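# Chapter 4: Watching a Robot Work

Before you read about sensors and planning, it helps to spend some time watching a machine do an ordinary job. This chapter follows a class visit to the Esum lab at Closemley, where a household robot is developed mostly in simulation. The visit took place in April, during the lab's open day, and the notes used here were made by two students, Sneha Sandhu and Ankit Garg.

The visitors sat in a long room with a large screen at one end. Girish Bhatia, who ran the demonstration, began with the simulated home. It is a set of rooms with floors, walls and furniture, and the software works out what the robot's cameras would see from any point inside it. The robot model has an arm with its own joints and covers, and these often get into the camera view. Students who expect a clean picture of the room are usually surprised by how much of the robot is in it.
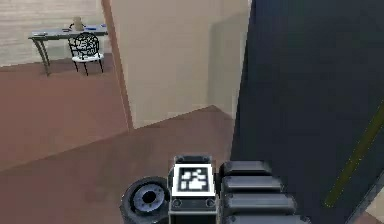

**Figure 4.1** Simulated camera view over the robot's arm. The square black-and-white tag is a fiducial marker.

A fiducial marker is a printed pattern that software can find quickly and identify without confusion. When the true size of the marker is known, its shape in the camera view tells the program how far away it is and which way it is turned. Sandhu asked why a simulated robot should need one, when the computer already knows where every part is. Bhatia answered that the simulated robot is meant to stand in for a real one. If the real machine has to find its own arm by looking, the practice version should have to do the same.

The second part of the demonstration dealt with kitchen work. The task given to the program was simple to say: find a named object on a counter and decide how to approach it. Garg wrote down the steps as Bhatia explained them:

1. Move to a place where the counter can be seen.
2. Pick out the separate objects.
3. Match one of them to the name in the request.
4. Choose a path that does not touch its neighbors.

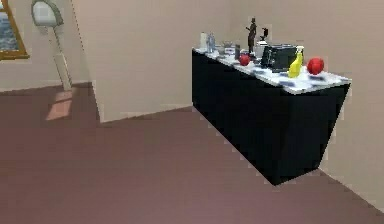

Step 2 took up most of the discussion. Two apples are easy to tell from a toaster, but a request for "the apple" does not say which one is wanted. Small things near the back edge of a counter can be partly hidden by taller things, and a clear bottle takes on some of the color of whatever is behind it. The program gives each guess a score, and when the score is low it moves to a new position and looks again.

The class was shown 118 recorded runs, played at high speed. Umesh Grewal, a teacher with the group, asked to have 3 of them slowed down so that the students could compare the paths. We will return to those runs in Section 4.2, after the terms *pose*, *viewpoint* and *occlusion* have been defined.

As you read, keep your own list of the points where the robot must make a choice. You will need it for the exercises at the end of the chapter.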